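How Does a Robot Learn to Hang Up a Shirt?

Text by Duarte Bastos, for the young readers' pages of Podport

Do you remember how you learned to tie your shoes? Probably a grown-up showed you, and then you tried, and the laces fell open, and the grown-up showed you again. After many times your fingers knew what to do.

Some robots learn in a way that is a little bit similar. A person shows them a job many times, and the computer keeps a record of each time. In our workshop in Clernville we are making such records now, and the job is to hang clothes on a rack. Our project has the name Grerlow. I will explain to you how it goes.

Why is hanging clothes so hard?

For you it is maybe boring, but it is not hard. You see a shirt on your bed and you know at once where the neck is, even when half of it is hidden.

A robot has much more trouble. A cup has the same shape today and tomorrow. A shirt has a new shape each time you drop it! It can be flat, or rolled, or inside out, or stuck together with another shirt. There are so many ways for a shirt to lie that we cannot write a rule for each one. So we do not write rules. We collect examples.

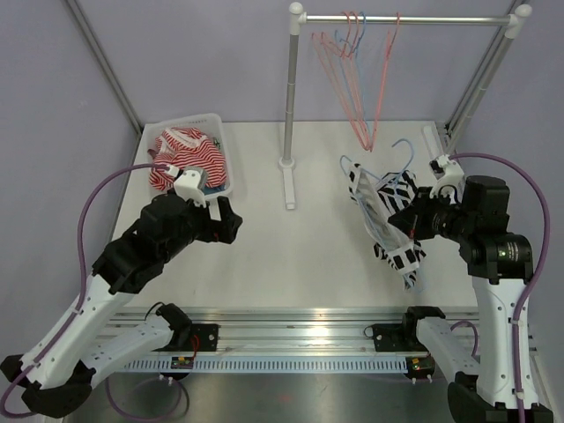

An example is one complete try, from start to end. We call it an "episode," like an episode of a show on television. One of our episodes goes like this. There are clothes in a basket. One piece must come out of the basket, a hanger must go into it, and the hanger must go onto the rod of the rack. For this the two arms have to help each other, the same as your two hands do. Try to put a T-shirt on a hanger with one hand behind your back, and you will understand why we use two.

Who moves the arms?

In our project, a person does. This person is called an operator. The operator holds two handles, and when she moves the left handle, the left arm moves in the same way. This is called teleoperation. "Tele" is an old Greek word for "far," and you know it already from "telephone."

At first it feels strange. I could feel nothing of the cloth in the handles, and I had to do everything with my eyes. My first shirt took 13 minutes. Rees, our best operator, does not need so long, but she also drops hangers. I am a little happy when she does.

What does the computer write down?

Two kinds of things. The first kind is pictures. There are cameras that look at the whole table. The second kind is numbers. Each joint of an arm is like your elbow or your wrist, and it can bend more or less. The computer writes down how much each joint is bent, and also how far each gripper is open. A gripper is the robot's hand. It does this many times in every second, so even a short episode makes a very long list.

Later, a learning program goes through all the episodes. It looks at a picture and tries to guess how the operator moved next. In the beginning its guesses are very bad. Each time, the guess is compared with the real movement, and the program is changed a tiny bit. After a great number of guesses it becomes better.
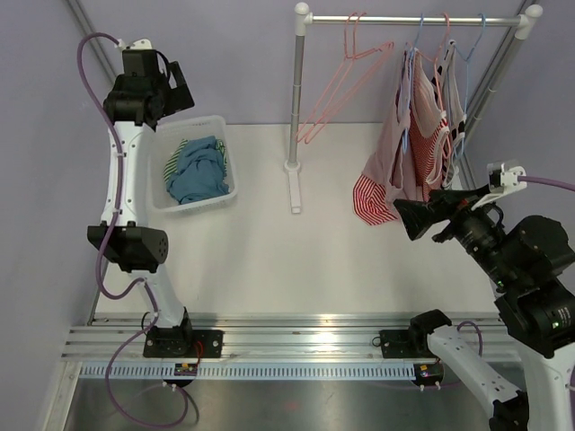
Clothes on the rack, and more of them in the basket. Each arm ends in a black gripper.

Why do we need so many?

We have 376 episodes now. Our goal is 2,000, and we hope to reach it in September.

You could ask if ten good ones are enough. Imagine that you learned to read with only one book. You would know this book very well, but the next book would be a big problem. It is the same here. If we always used the same red shirt, the program could think that only red things must be hung up. So we change the clothes, we mix the colors of the hangers, and we crumple everything in a new way before we begin. We have stripes, spots and plain cloth.

Are mistakes bad?

This is the question that children ask me most. A sleeve gets caught, or a hanger turns around and will not let go of the cloth. If the operator can repair the problem, we keep the episode. It teaches how to get out of trouble, and a robot will need that often. If the clothes end on the floor, we put a note on the episode and we do not use it for learning.

Try it at home

You need one friend, one hanger and one old T-shirt.

1. Crumple the T-shirt and put it on a table.
2. Your friend closes his or her eyes and is the robot.
3. You tell the robot what to do, but you may only use these words: left, right, up, down, forward, back, open, close.
4. Count how many words you need until the T-shirt is on the hanger.
5. Change places and do it again with the T-shirt crumpled in another way.

Did the same words work the second time?

Words to remember

Episode: one complete try at a job, from start to end.
Operator: the person who moves the robot.
Teleoperation: moving a machine from a distance.
Gripper: the part of a robot that holds things.

Last changed: Mar 21, 2026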